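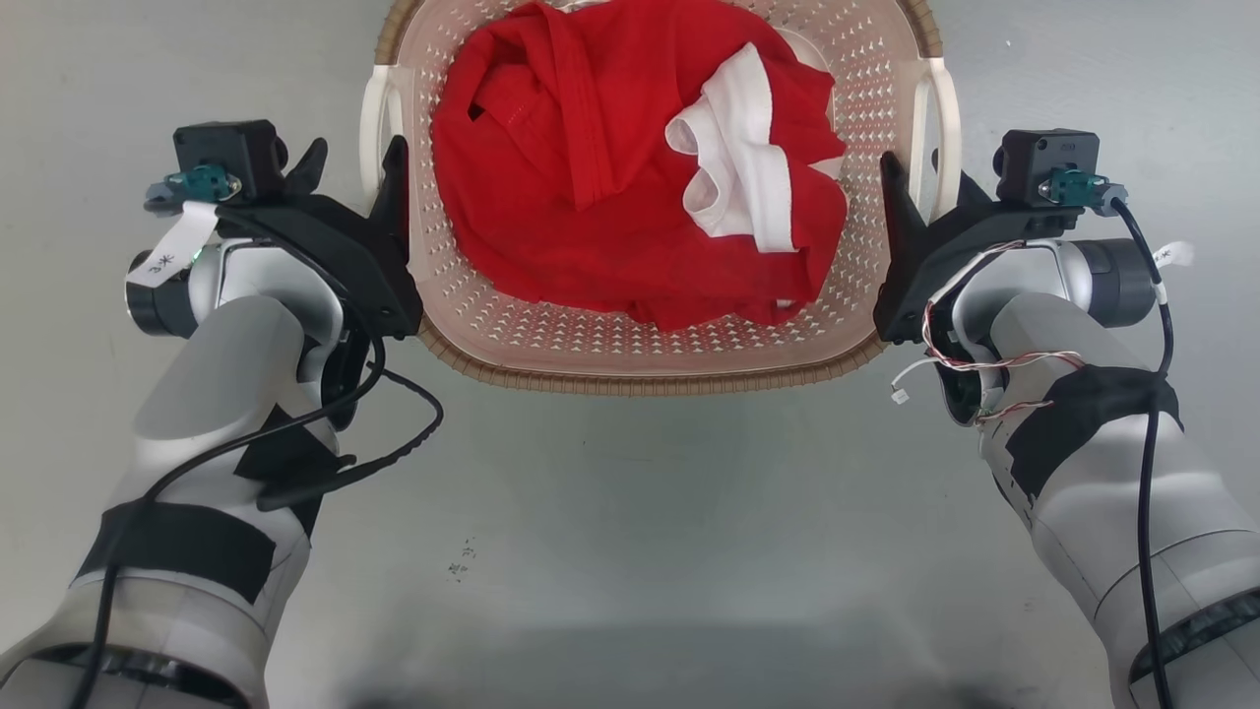
Chapter 5
Color and Cloth: How Dyes Hold and Why They Leave

Every family has a story about one new garment that changed the color of everything washed together with it. The story is usually told as a joke, but it contains a good question. If the dye was strong enough to stay in the cloth in the shop, why did it come out in the water at home?

To answer this we must first separate two things which are often mixed in daily speech. A dye is a substance that dissolves, or almost dissolves, and enters into the fiber. A pigment does not dissolve. It stays as small grains and must be glued to the surface with a binder. A printed picture on the front of a T-shirt is often made with pigment, and you can feel it with your finger. In this chapter we speak mainly about dyes.

5.1 Three ways of holding

A dye can be held in a fiber by weak attraction, by a chemical bond, or by being trapped inside. Direct dyes belong to the first group. They are cheap and easy to apply to cotton, but many of them leave little by little with each wash. Reactive dyes form a true bond with the cellulose of the cotton. Vat dyes, of which indigo is the oldest known to most readers, are made soluble for a short time, enter the fiber, and then return to their insoluble form when they meet the air.

Even a good reactive dye has a weak side. During dyeing, a part of it reacts with the water and not with the cotton. This part has no bond and must be rinsed away before the cloth is sold. When the rinsing is done in a hurry, the customer finishes it – and the neighboring white shirt collects the result.

5.2 A small mill and its red

Jitendra Gautam, a dyer from the town of Tilamberg, kept a notebook of his red cottons, and we will return to it several times. In October he dyed two lots from the same recipe. The first was rinsed at 30 degrees Celsius and the second at 80 degrees. Out of the bath, he wrote, he could not tell one from the other. The difference appeared only when he washed both with a strip of undyed cloth. The strip from the first lot came out pink.

Before you continue, try to explain his result with the help of section 5.1. Write your explanation down and keep it, because in section 5.3 we will look at how heat moves loose dye out of a fiber, and you will be asked to correct your own text.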